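Bon, j'ai enfin fini *Les Puits de Storard*, et il faut que j'en parle à quelqu'un, donc ce sera vous.

Pour celles et ceux qui débarquent : c'est le deuxième roman de Pieter Cuypers, celui que ma libraire me met sous le nez depuis juin. J'avais calé sur le premier (trop de généalogies, trop de cousins), alors je traînais des pieds. 449 pages, en plus, dans une police minuscule. Je l'ai ouvert un soir de migraine, en me disant que ça m'endormirait. Raté ! J'ai lu jusqu'à la page 91 d'une traite et le lendemain je n'étais bonne à rien.

L'histoire, sans rien gâcher : une hydrologue, Mitra, revient dans la ville de Storard après la mort de son père et découvre que trois puits de la commune ont été rebouchés la même nuit, quand elle était enfant. Tout le monde s'en souvient, mais chacun donne une date différente. Voilà, c'est tout. Pas de cadavre avant un bon moment, pas de commissaire alcoolique, pas de course-poursuite. Des gens qui mentent par politesse autour d'une table, et c'est d'une tension incroyable.

Ce qui m'a eue, c'est la voix. Cuypers écrit des phrases courtes, presque sèches, et puis tout à coup il en lâche une qui court sur une demi-page, et on se retrouve au fond du puits avec la narratrice sans avoir vu venir la margelle. La traduction est de Firouzeh Shojaei et je la trouve superbe, surtout dans les dialogues (le vieux voisin, Owino, qui répond toujours à la question d'avant, ça devait être un enfer à rendre en français). 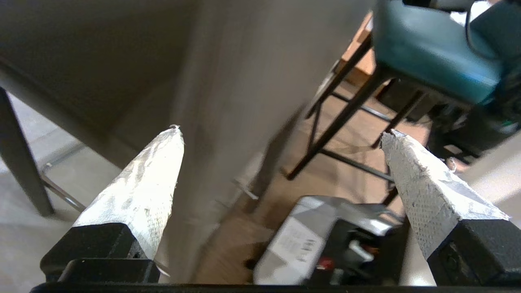
Faut-il avoir lu le premier tome avant ?

On peut s'en passer sans problème, les deux livres n'ont en commun que la région et un personnage d'aubergiste qui apparaît deux fois, la seconde pour servir une soupe.

J'ai quand même des réserves. Le passage à Dumham, au milieu, m'a paru très long. Mitra s'installe chez sa tante, elle trie des papiers, il pleut, elle trie encore des papiers. J'ai compris après coup que 80 % des indices étaient là-dedans, et je suis retournée en arrière pour vérifier, un peu vexée. Mais sur le moment j'ai sauté des lignes, je l'avoue. Et puis il y a l'histoire d'amour avec le géomètre, à laquelle je n'ai pas cru une seconde. Il a le charisme d'un classeur, ce garçon.

La fin, par contre... J'en ai discuté hier avec Zihan, qui l'a détestée. Elle trouve que l'auteur se défile. Moi je l'ai relue deux fois et je crois que tout est dit, simplement c'est dit par la mauvaise personne, dans une lettre que Mitra n'ouvre pas devant nous. On s'est chamaillées là-dessus pendant tout le trajet du retour et elle n'a rien voulu entendre. Si vous l'avez lu, venez me dire de quel côté vous êtes (et mettez « spoiler » en tête de commentaire, par pitié).

Ensuite je pense attaquer *Direro* de Kobe Kuipers, qu'on m'a prêté avec l'ordre formel de ne pas lire la quatrième de couverture. J'ai tenu jusqu'ici. Et si quelqu'un a un polar un peu lent à me conseiller, avec de la campagne et des familles pas nettes, je prends, ma pile a fondu pendant les fêtes.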